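Hivitz Textile Care Working Group
Minutes of the May meeting
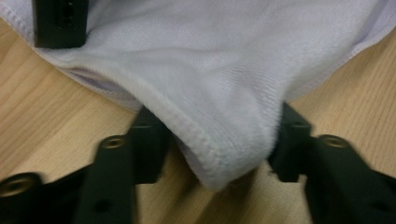
Farhad Najafi asked that the minutes of the previous meeting be amended before approval, as item 3 gave the shrinkage limit for knits as applying to length only. The limit applies to length and width. The amendment was accepted and the minutes were approved as corrected.

Present: Farhad Najafi (chair), Fatemeh Vahidi (minutes), representatives of the Gernach laundry site, the Pluleo finishing plant and the purchasing office. Apologies were received from the Wi depot.

1. Matters arising

1.1 The revised care label text has gone to the printer. Proofs are expected before the next meeting. Existing label stock will be used up on woven items only.

1.2 The Gernach site reported that the scale in the receiving bay has been recalibrated. Load weights recorded before the recalibration will be kept in the log but marked as unverified.

1.3 The request for a second conditioning cabinet was not approved in the current budget. Purchasing suggested that it be resubmitted with a record of how often tests are delayed by lack of space. Fatemeh Vahidi will prepare the record.

2. Shrinkage and skew, knit goods

2.1 Results were tabled for the current batch of brushed knits. Dimensional change after the standard wash and line dry was within the limit in both directions. After tumble drying on the high setting, length change was over the limit on part of the batch. The remainder passed.

2.2 Pluleo stated that the fabric is compacted before cutting and that the compactor was set the same for the whole batch. The plant asked whether the failed pieces could be traced to individual rolls. Gernach replied that the roll number is written on the swing ticket, and the ticket is removed at intake. The numbers were not copied over.

2.3 It was agreed that roll numbers will be written on the test sheet before the ticket is removed. The sheet has no field for this at present. Until it is reprinted the number goes in the top margin.

2.4 Skew was discussed briefly. One site measures from the side seam and the other from a marked square, so the figures cannot be compared. The marked square method will be used at both sites. Gernach will circulate the template.

3. Hem and seam performance

3.1 The group reviewed returns coded as "hem failure." Fatemeh Vahidi observed that the code covers three separate faults: broken thread, skipped stitches, and roping of the hem after washing. Roping is a matter of feed and tension at the machine and should not be counted with thread breaks.

3.2 The code will be split. Purchasing asked that the old code remain readable in the returns system so that earlier figures can still be pulled. Agreed.

3.3 On curved hems, Pluleo reported better results with a shorter stitch and reduced presser foot pressure. The operators had been stretching the edge slightly to keep it under the foot, and the edge then waved after the first wash. The chair asked for the settings in writing. Pluleo noted that they vary with fabric weight and that a single setting would be misleading. A table by weight will be supplied instead.

3.4 Thread specification is unchanged. A sample cone from an alternative supplier was offered for trial -- it will be tested on straight seams first.

4. Wash process, Gernach

4.1 Machine 4 is back in service after replacement of the inlet valve. The first loads showed a slow fill on the second rinse. The engineer adjusted the valve and the fault has not recurred.

4.2 Spin speed for brushed knits was discussed at length. The present setting is 700 rpm. Farhad Najafi proposed holding it there until the pilling results are complete. Gernach would prefer a faster spin, as drying time is now the limit on throughput in the afternoon. No change was made.

4.3 Softener dose has been reduced on towels following complaints of poor absorbency. The complaints related to new stock, and the purchasing office pointed out that new towels often carry residual finish from the mill. A pre-wash without softener will be added for new stock, and the dose reviewed afterward.

4.4 Mixed loads of pale and mid-tone items are to stop. The sorting guide already says this. The guide will be moved from the office wall to the sorting table.

5. Pilling trial

5.1 The trial has reached half of the planned wash cycles. Intermediate grading was carried out by 2 assessors working separately, and their grades agreed on all but one specimen. That specimen will be graded again under the viewing cabinet lamp, as it was first examined in daylight.

5.2 No conclusions will be reported until the cycles are finished. Pluleo asked to see the interim grades. The chair agreed, on the condition that they are not passed to customers.

6. Returns

6.1 The returns log stands at 598 entries for the period. Purchasing considers the total inflated by duplicate records from the Wi depot, where items are entered on arrival and again on dispatch. Wi will be asked to enter on arrival only.

6.2 Staining remains the most frequent reason given. The log does not separate stains present at intake from those found after washing. A column will be added.

7. Actions

Gernach: write roll numbers on test sheets; circulate skew template; move sorting guide.
Pluleo: table of hem settings by fabric weight.
Fatemeh Vahidi: split of hem failure code; record of cabinet delays.
Purchasing: contact Wi depot on duplicate entries; trial of sample thread.
Farhad Najafi: check label proofs.

8. Next meeting

Wednesday, at the Pluleo plant, date to be confirmed by the chair. Visitors should bring safety shoes -- the plant no longer lends them.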